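The water at Saltarura was measured twice a day, at six in the morning and at six in the evening, by reading a painted staff bolted to the north pier of the old bridge. The reading was entered in a ledger. The ledger for the current year was the fourth of its kind, the first three having been filled, and it was kept in a tin box on the shelf above the stove, where the air was dry.

Ashraf Chraibi had been the reader for eleven years. The post paid a small sum per quarter and came with the use of the gauge house, two rooms and a porch, on the condition that no reading be missed. He had missed one, in his second year, when his father died. The space in the ledger was still blank. The rules allowed a missed reading to be filled by taking the midpoint of the readings either side, marked with a small cross, and he had never done it.

In September the river was normally at its lowest. The staff was marked in millimetres from a zero set below the bed, so that even a poor river gave a positive figure. The lowest reading in the four ledgers was 269. The highest was 1,215, entered in another man's handwriting during the flood that took the Tang road and the lower orchard. Below 400 the mill at Vurka stopped drawing. Above 900 the reader was required to telephone the district office and then to ring the bell.

That evening the staff stood at 760.

He read it again from the second step, which gave a better angle, and got 760. No rain had fallen in the valley for nineteen days. He kept a rain gauge on the porch rail, though it was not part of the post, and it held a dead moth. The morning reading had been 312.

A rise of that size in twelve hours had three possible causes. The first was a storm in the upper catchment, but the ridge had been clear all afternoon and the water was not brown. The second was an error in the staff. He checked the four bolts with a spanner and found them tight. The third was a release from the dam at Grirus, eighteen kilometres upstream, and Grirus had not released in September since the turbines were changed. A release also required notice. Notice was given by telephone, a day ahead, by a clerk who always asked after his knees.

He wrote the figure in pencil, which was permitted where a reading was in doubt, and went indoors.

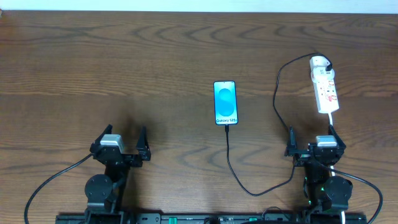 The procedure for an unexplained rise was set out on a card inside the lid of the tin box. The reader was to take a further reading every thirty minutes, to record the colour of the water and any floating matter, and to inform Grirus. He had dialled Grirus at ten past six and the line had rung without an answer. He dialled again at half past, after the second reading, with the same result, and then sat down at the brown table with the phone lying face up on it, its screen lit a bright blue, and waited for the clerk to ring back. The second reading had been 764. He noted it as clear water, no matter.

At seven it was 771. At half past it was 771 again. He took a lamp for the eight o'clock reading and saw that the line of wet on the pier was a finger's width above the surface, which meant that the river had turned. The staff gave 758.

He had by then a short column of figures and could draw the curve. It was a low, even curve, with a steep front and a long back. A storm did not make that shape, and neither did a broken gate. It was the shape of a gate opened by hand, a few turns at a time, and closed the same way by someone who knew what lay downstream and had stayed well under the bell.

The clerk rang at twenty to nine. She apologised for the hour. She said that the keeper at Grirus had retired that day, that there had been a meal, and that at some point in the afternoon he had left the table and gone down to the gates alone. No notice had been given and none would be entered. He had told her afterwards that he wanted to see them work once more with no instruction to do it. She asked whether there had been any damage.

Ashraf said there had been none. She asked after his knees, and he said they were the same.

He went back to the ledger and inked over the 760. In the column for remarks he wrote "release, Grirus, no notice", which was accurate. Then he turned back through the tin box to the first of his own ledgers and found the blank space. The reading before it was 418 and the reading after it was 422. He looked at the two figures for some time. The half past eight reading was already late, so he put the ledger away, took the lamp and went down to the bridge.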